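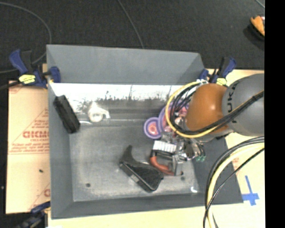

A KUKA robot arm reaching over a gray bin.

Junior Explorers: Fall Badge Program

Registration for the fall badge program at Forkside opens on Sep 1, 2026. The program is open to all members in grades three through six. Families who took part last year must register again, as health forms do not carry over.

The first badge of the season is Trail and Map. Members will learn to read a contour map, take a compass bearing and follow a marked route along the Dotonmont trail. The route is 254 feet higher at the upper shelter than at the parking area, and sturdy shoes are required. Sandals and open clogs will not be accepted.

The Woodland badge follows later in September. Each group will be given a plot under the oaks at Muli and will record the trees, fungi and insects found there. Hand lenses are provided. Members should bring a notebook, a pencil and a packed lunch without nuts.

The camp fund currently stands at $500 against a goal of $1000. The balance will go toward two new tents and the repair of the cooking shelter. Contributions may be handed to any group leader in a sealed envelope marked with the member's name.

Leaders are reminded that attendance must be entered in Bindex on the day of each meeting. Questions on registration should be sent to Letay Tamiru, Program Coordinator, at the Forkside office.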